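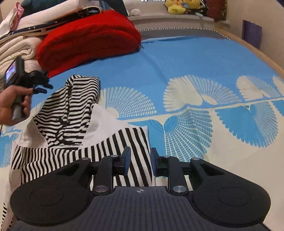 What is the best way to fold a hooded top so it stays folded in a drawer?

Lay it face down, bring both sleeves flat across the back, fold the sides in, roll from the hem up, and tuck the roll into the hood. It takes more practice than a T-shirt but the bundle holds together when you pull the drawer open.

That's the short version of my project for Home Textiles at Zurneo College. The long version took most of July and a lot of bending over a bed!

I picked hooded tops when Ms. Baptista (Rosário Baptista, who teaches the unit) asked us all to choose one household job we do badly and get better at it. Other people in my group picked ironing or sewing buttons. I have a dresser at my place in Grullgate with one drawer that never closes, and the thing stopping it is always a hood. So that was my topic decided before I'd finished reading the handout.

What I worked with

The main garment was a black-and-white striped hooded top with a drawstring. It weighs 374 grams on my kitchen scale, so it's pretty light, and it flops all over the place. I liked it for this because the stripes show you right away if you've folded crooked - a plain gray sweatshirt lets you get away with murder. The drawstring is a pain, though. It dangles wherever it wants, and if you don't deal with it first it ends up sticking out of the finished bundle like a tail.

I did everything on a bed. I know the handout says a table is better, and I did try the kitchen table one evening, but the sleeves kept hanging over the sides and I got annoyed. A bed gives you room to spread out. The downside is that it's soft, so when you press a fold down the whole thing sinks and springs back up a bit. A patterned bedspread also makes it harder to see where a white bit of cloth ends, which I hadn't thought of at all until I was hunting for the edge of a sleeve.
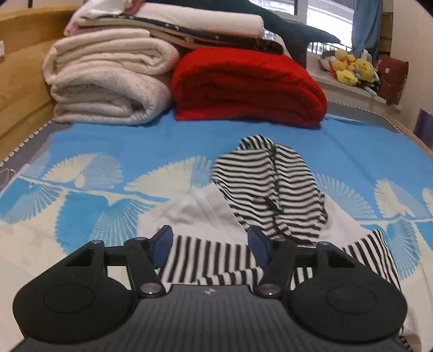
Figure 2. Striped hooded top on the bed, hood toward the middle.

The methods

I compared two ways of folding. The first one is what my family does, which is fold it in half, fold it in half again and flop the hood on top. The second is the roll-and-tuck one from the top of this report. I got it out of a little booklet called the Zorkness Drawer Guide that was on the shelf in our classroom, and I changed one step. The booklet has you roll from the side, and I found rolling from the hem gave me a neater tube.

I always started from a heap and not from a nicely laid out top, because laundry comes out of the basket in a heap. Getting from heap to flat turned out to be most of the work. What helped me was finding the hood first. Once you've got hold of the hood you can pinch the shoulder seams, lift the whole thing and let the sleeves drop. If I grabbed a sleeve first I nearly always ended up with a twist in the middle and had to start over.

How it went

I did 31 folds with the roll-and-tuck method and timed every one on my phone. The very first took me 231 seconds, and that included stopping to read the booklet again with a sleeve in each hand. By the end I wasn't looking at the booklet at all. The family method was always quicker, I'll admit that, but the hood slid off as soon as I moved the pile.

My friend from Peixoto Hall tried the roll-and-tuck too, and she put the drawstring inside the hood before she did anything else. I stole that. It's the best improvement in the whole project and it wasn't even mine!

What I'd change

I'd use a heavier top as well, something thick with a zipper, because I suspect the roll gets too fat to tuck. I'd also clear the other clothes off the bed before starting. And I should have written down my times by method in two separate columns - mine are all in one long list with little arrows, and I lost part of an evening sorting them out for the table in the appendix.

The drawer closes now, as long as I keep the winter stuff somewhere else.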